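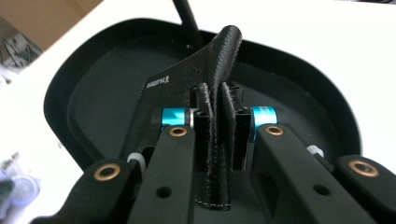 Hilde Verschueren writes that her team stopped gripping stitched items by the seam after the first week, and asks whether the standard could say so outright. It now does. Stitched and leather-like goods are to be held on the flattest part available, and the grip is to be renewed if the item turns in the fingers.

Good Practice for Hand-Held Gripper Stations
Workshop tips, Flitidia bench rules, revised April

Before the session
Clear the tabletop of anything the task sheet does not list. Trays go back to their starting place between runs. Check that clips and padding are secure at every corner, and keep cables behind the wrist. 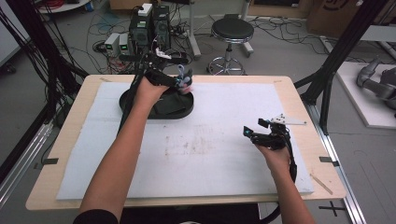 Operators working with a gripper in each hand should agree with themselves which hand leads, and keep to it for the whole session. Sessions are limited to 30 minutes, followed by a proper break away from the table. Sleeves are to be kept clear of the linkages.

Care of the finger pads
Textured pads collect lint. Brush them with a dry, soft brush at the start of each session and again after every 20 runs. Do not use solvent. Pads with lifted corners are to be replaced in pairs.
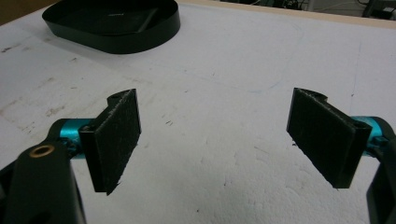
Gopinath Kurup asked whether one worn pad could be changed on its own to save stock. The Warkier site tried this in the spring and found that a new pad facing an old one let thin items slip. The rule on pairs stands, and all pads are retired at 600 runs regardless of appearance.

Care of the work surface
Wipe the surface with a damp cloth at the end of the day. Light stains may stay. Loose debris may not.
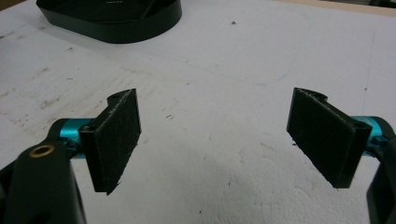
Padding that has torn or no longer lies flat is to be reported on the Fellska form by Tuesday noon. Replacement sheets are kept on the lower shelf of the supply cabinet.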